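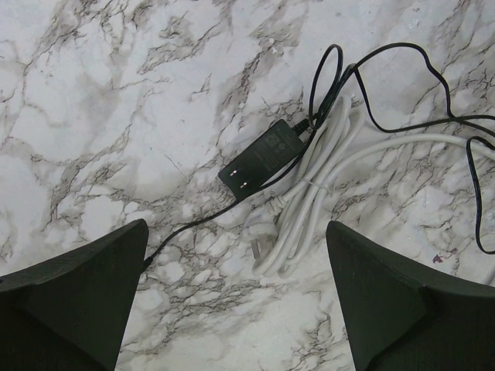

Bonjour à tous,

Bon, le duo Brostaner, j'ai enfin écouté l'album en entier, deux fois, et je maintiens : la face A est très bien, la B traîne. Piano et clarinette basse, pas de batteur, enregistré à Varna en avril. Pas eu le temps de tout noter, j'écoutais sur le portable, l'adaptateur noir en travers du marbre au milieu de ses câbles emmêlés, avec un oeil sur la pile de partitions pour samedi. Mais quand même : le troisième morceau, « Vídalín », vaut l'achat à lui seul. La clarinette reste dans le grave pendant toute l'intro, presque pas de vibrato, et le piano ne joue que la main gauche. Après ça s'ouvre d'un coup. Superbe.

Le 21 sept. 2024, Vsevolod Kostiuk a écrit :
> Salut la liste,
> Quelqu'un a reçu le Brostaner ? Le mien est arrivé hier,
> tirage à 500 exemplaires, le mien est le 147. Pressage
> silencieux, rien à dire. Par contre je trouve le mixage bizarre,
> le piano est loin, on dirait qu'il est dans la pièce d'à côté.
> Et puis cinq reprises sur un disque de neuf titres, ça fait
> beaucoup pour des gens qui composent aussi bien.
> Autre chose : est-ce que quelqu'un a encore le premier
> disque, celui de 2000, chez Wulatow ? Je cherche les notes de
> pochette, pas le disque lui-même. Un scan me suffit.
> Vsevolod

Pour le mixage : pas d'accord. Le piano est loin sur les deux premiers titres, oui, ensuite il revient. A mon avis c'est voulu, sur scène ils se placent comme ça aussi, elle devant, lui très en retrait. Essaie au casque, ça change pas mal de choses.

Les reprises, là tu as raison. La ballade de la face B, on l'a entendue mille fois et ils n'en font pas grand chose. Le blues qui suit passe mieux, tempo très lent, joli solo, mais trop long. J'aurais coupé la dernière grille et gardé la coda. Et le dernier morceau s'arrête net, j'ai cru que ma platine avait lâché (j'ai réécouté en fichier, pareil).

Le disque Wulatow : je l'ai, enfin je l'avais avant le déménagement. Encore dans les cartons. Les notes font quatre pages si je me souviens bien, avec les paroles de la chanson cachée. Je regarde dimanche et je t'envoit ça en privé, la liste refuse les grosses pièces jointes.

Sinon, ils passent ici en trio avec un contrebassiste que je ne connais pas. Des avis ? Répondez vite svp, je prends les billets lundi matin.

Bon week-end
M.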